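I've been meaning to write about the Nello for weeks now, and since Larysa asked me again at dinner whether the thing is worth the money, I might as well sit down with my tea and get it all out (sorry in advance, I do go on).

For anyone new to this, the Nello is a hand-held gripper kit from Bralledon. You hold it, you squeeze, and the two yellow fingers close on whatever you want to pick up, and the session gets saved so it can be used later for teaching a robot to do the same chore. The starter kit was $604, with a charger, a carry case and 36 practice tasks on little cards. I picked the soft goods set, meaning socks, bags and anything floppy, because that's the stuff my old Clernia gripper was just terrible at!

Black fabric, yellow fingers, and a bedroom to work in:

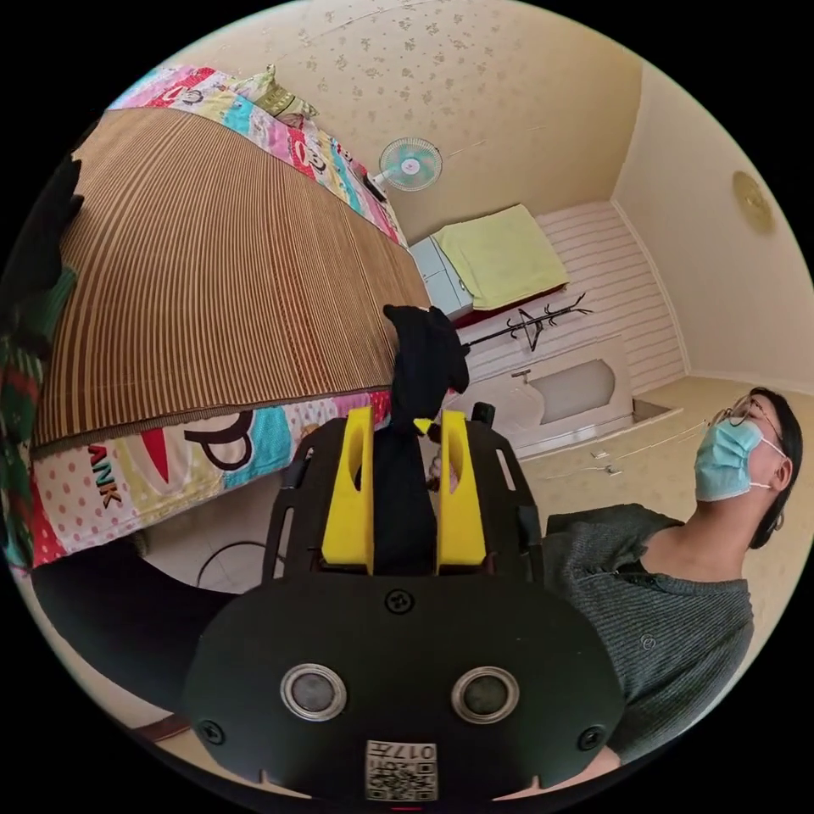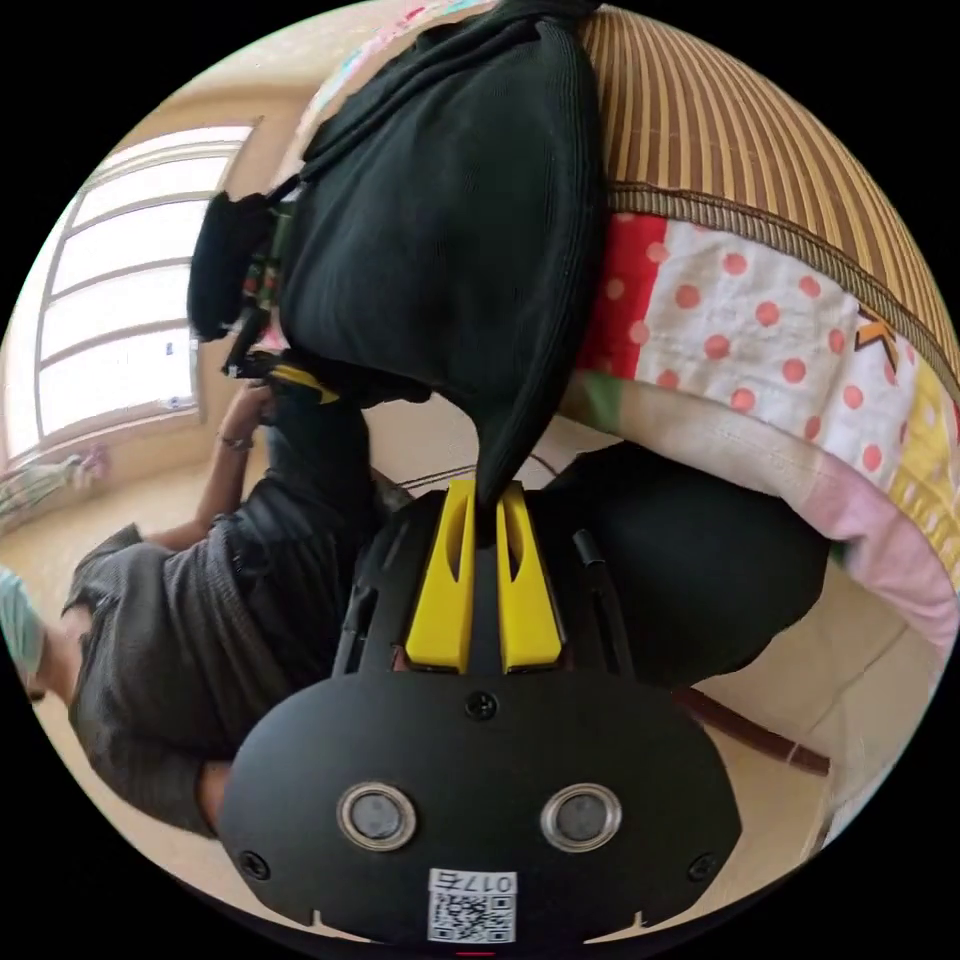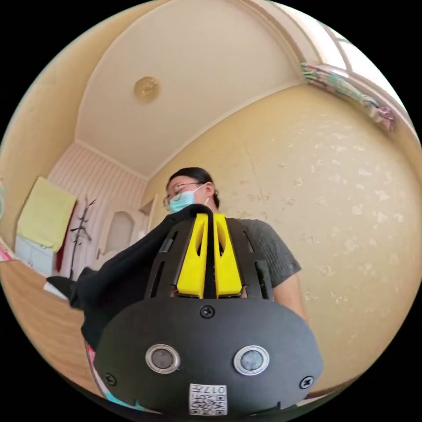 Now, the good parts. The fingers are slim and tall, and I love that, because you can get at one little fold of cloth without bunching up everything beside it. The grip is gentle too. I ran a whole stack of T-shirts through it in May and didn't find a single pulled thread. And the bright yellow is such a help when you're working with dark laundry, I can't tell you how many times I lost track of the Clernia's black tips against a pair of leggings.

The not so good: my wrist was complaining after 60 minutes, and the battery gave me almost 95 before it wanted the charger, so I guess my wrist is the weak link there. The cards are printed awfully small. And the setup guide skips right over pairing, so I wrote to support, and Vira Vasylenko wrote back the same evening with the missing page and a very kind note.

Would I buy it again? For clothes and bedding, yes, happily. For dishes I'd hold off until the wider fingers are out, and Vira couldn't give me a date for those. I'll try the towel cards next and let you know how they go. Larysa, you can borrow mine first if you bring back the charger!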